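Sample Room and Shoot Prep – Walkthrough Checklist, Outerwear Campaign
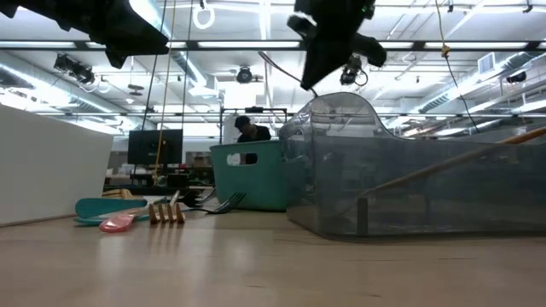 Sterkine Apparel – Wardrobe & Samples Team

Date: December 20, 2023
Checked by: Asabe Oyewole
With: Florin Neagu (steaming, alterations)
Copy to: Urmas Vaher, Kavosstead studio desk

Marks: OK / FIX / N/A. Comments short pls, I type these up standing.

1. RAILS AND HANGING STOCK

1.1 Rails locked, wheels on brake – FIX. Parka rail rolls on its own toward the door. Brake snapped on one wheel. Swapped with the knitwear rail for now, knitwear is lighter.
1.2 Load per rail under 30 kg – OK. Long down coats split over two rails, leave them split.
1.3 Garment bags clear of the floor – FIX. Three dragging. Shorter hangers ordered from Hestico.
1.4 Nothing hung off sprinkler pipe – OK. Was a FIX in May. Scarves, mostly.

2. STEAMING AND PRESSING

2.1 Steamer hose, no splits – OK
2.2 Tank emptied at end of day – FIX. Left full overnight again. Florin has put a tag on it.
2.3 Iron on its rest, unplugged – OK
2.4 Heatproof mat under press – OK but curling at one corner, watch it.
2.5 Waxed cotton kept AWAY from steam – FIX. Two jackets were on the steaming rail. Moved. Wax finish looks fine, Dambrauskienė will want to see them before they go in front of a camera.

3. PINS, BLADES, SMALL TOOLS

3.1 Pins in lidded tins – OK
3.2 Fitting pins out of all show samples – FIX. One in a cuff, one in a hem. Second check needed on anything a model has already tried on. Magnet wand is in the grey drawer.
3.3 Shears sheathed – OK
3.4 Seam rippers capped – FIX, caps missing. Florin to source.
3.5 Tag gun, spare needles boxed – OK

4. ELECTRICAL

4.1 Extension leads fully unwound – OK
4.2 No lead across walkway – FIX. Fan lead taped down this morning, tape already lifting. Re-route behind the mirror.
4.3 Portable heaters – N/A, none allowed in here, please stop asking
4.4 Test labels in date – OK except the small steamer, label unreadable. Out of use till Indrek Baranauskienė has looked at it.

5. FIRE AND EXITS

5.1 Rear exit clear – FIX, done on the spot. Boot boxes. 16 of them. Now in the cage.
5.2 Extinguisher gauge in green – OK
5.3 Exit sign lit – OK
5.4 Spray adhesive and fabric protector in metal cabinet – OK. Cabinet key back on hook pleae, not in pockets.

6. FITTING AREA

6.1 Mirror fixed to wall – OK
6.2 Platform edge taped – FIX, yellow tape worn through at the front
6.3 Curtain rail secure – OK
6.4 Water and a chair for cast – OK. Need more cups. Cast are in full winter layers under lights, breaks every 50 minutes, goes on the call sheet and stays there.

7. TRANSPORT CASES

7.1 Handles and catches – OK, all but the old brown trunk. Don't lift by the left handle.
7.2 Weight labels on – FIX. Half of them are from the last trip, so wrong.
7.3 Two people on anything over 30 kg – reminder given
7.4 Sample list matches contents – not finished. 300 pieces on the list, denim still to be ticked off. Raimonds Dzene picking that up after lunch.

OTHER COMMENTS

Gloves in the first aid kit are all size small. Plasters low.

Florin asks if the alterations bench can move nearer the window. Fine by me but the lead issue at 4.2 gets worse – decide when Indrek is in.

Dye transfer – raw indigo was hanging against the cream fleece. Seperated. Tissue between the two from now on.

Mothballs found in a coat pocket, vintage archive piece. Bagged it and threw them out. Archive pieces should come to us with a treatment note, Urmas can you chase Kavosstead on that.

OPEN ITEMS BEFORE CASES LEAVE

Rail brake – Indrek
Pin recheck, all show samples – Asabe
Platform tape – Florin
Case weight labels – Raimonds
Small steamer – Indrek, stays unplugged

Signed: A. Oyewole
Second signature: to follow, Urmas on the road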